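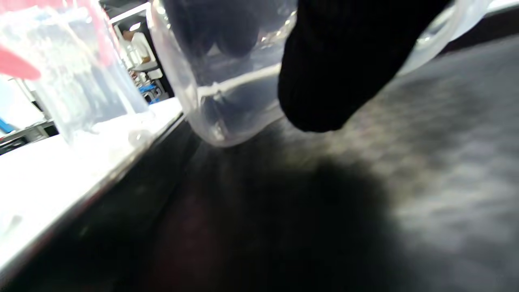 Skedstead Hand Tool: come and try it

Hi, I'm Lena Wieczorek, and I look after demo days for the Skedstead here at Fekton. If you're thinking about buying one, please come and hold it first! A spec sheet won't tell you how it sits in your hand after 40 minutes of picking things up and putting them down.

We run small visits, 2 people per bench, and you do the work yourself. Clear plastic cups and containers are on the list because they're a pain (shiny, see-through, easy to squash), and most visitors want to see those before anything else. Bring your own parts too if you like. A visitor from Walczak came in February with a whole box of bottle caps and we had a great afternoon with them.

What you get when you order:
Skedstead hand tool with camera mount
Spare finger pads
Charging cable and soft case
Nedex recording software, 1 seat

Battery life is almost 44 minutes of steady use. The pads are good for 1000 grips, then you pull them off and push new ones on, no screwdriver needed. Left-handed? Tell me when you book and I'll swap the strap over.

Dates for December 2025 are open now. Use the Book a Visit button, or just write to me with what you want to pick up.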